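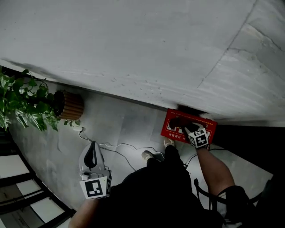 Figure 5. Lower wall and floor edge in one of the Clirham rooms, with a potted plant standing in for the usual corner furniture. Scuffs and a dark smudge can be made out on the wall near the plant, and a cracked patch farther to the right.

4.2 What gathers along the baseboard

When we first drew up the plan for the Wenddale study, we expected most of what people told us to be about the middle of their rooms – the table, the good chair, the spot where the light falls in the afternoon. We had given the edges very little thought. It was only on reading back through the interviews that we saw how often the talk drifted down to the foot of the wall, to the plants and plugs and cables that end up there, and to the marks that everyday living leaves on the paint or plaster just above the floor.

Of the 376 household accounts we collected, 54 brought up a plant kept on the floor against a wall, and these turned out to be some of the fondest passages in the whole set. A floor plant is a companion of sorts, but it is also a thing that has to be lifted, turned, swept behind and now and then rescued. The one in Figure 5 shows the kind of pot many people described to us, brown and ribbed, with a good deal of foliage spilling out to one side. Rounded dark leaves and longer ones with pale streaks share the same small space, and mixed greenery of this sort was a favorite with the people we spoke to, who liked a fuller look and were happy to put up with the trimming. Its position is just as telling. The pot looks to be lying over on its side, the base close to the baseboard, and a small white plug or socket block is on the floor right by it.

That closeness of leaves and wiring came up again and again. One tenant in the Brokurton building told Wajid Abbasi that she watered her plants with one hand and held the extension cord out of the way with the other, and had done so every morning for years without ever thinking of moving either. We heard many versions of this. Cables take the shortest way across a floor, or nearly so, and the one in the figure wanders over the smooth gray surface in shallow waves with no attempt to follow the wall. People were often a little embarrassed about loose cables and quite at ease about everything else.

Marks on the wall drew a different kind of talk. Small flecks and scuffs were mostly spoken of with affection, or at least with patience, and a long smudge low down would be put down to a chair, a bag or a dog, depending on who was asked. Cracks were another matter. Where the surface had gone rough or uneven, as it has toward the right of the wall in Figure 5, our participants wanted to know who would be fixing it and when, and the conversation could stay there for quite some time. Grigoris Mitsotakis-Vlachou, who did the first round of coding, kept these two groups of remarks apart from the start, and we have followed his division in Section 5.

We should add that the earlier Sial survey recorded wall damage by height from the floor and left out anything standing in front of it. For our purposes the two belong together, and the coding sheet was changed in November so that a plant, its pot and the wall behind it could be entered on a single line.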